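Readers wanted for a small and slightly nosy book blog

I've been running Jitstead on my own for four years now, and the pile by the bed has finally beaten me. There are 63 review copies in it at the moment (yes, I went through them last night with a mug of tea and a growing sense of shame) and more keep landing on the mat. So I'm looking for people to read with me!

What I need is a handful of reviewers who'll take on one book a month. Crime, romance, fantasy, short stories, the odd memoir — I get sent all of it, and I'd love to hand the ghost stories in particular to someone who doesn't have to sleep with the landing light on afterwards. You pick from a list I send round at the start of each month, I post you the book, and you keep it when you're done.

Reviews should be 400 words or so, though if you get carried away I won't chop you. I don't mind if you hated it, as long as you tell me why and you got to the end (or own up to where you stopped). Please don't give away the murderer. It's happened once and I'm still getting emails.

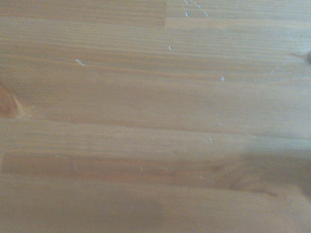

You don't need to have written reviews before. Johanna Kälin joined me last year having never put a word online, and her piece on the Zilov trilogy is still the most read thing on the site, with 341 comments under it, mostly people arguing about the sister. She'll be your second pair of eyes before anything goes up, and she's much kinder about commas than I am.

I can't pay, I'm afraid. The blog makes just enough to cover the postage and the hosting. You do get the books, your name on your reviews, and a place in our September read-along, when we'll all be tackling Donska together, 14 chapters a week. It's a brick of a thing, so start stretching now.

You'll need a UK address for the parcels, and to be 18 or over as some of the crime is pretty grim.

If you fancy it, use the contact form and send me a couple of paragraphs on the last book you finished, good or bad, plus anything you flatly refuse to read. I answer everyone, usually in the evenings after nine.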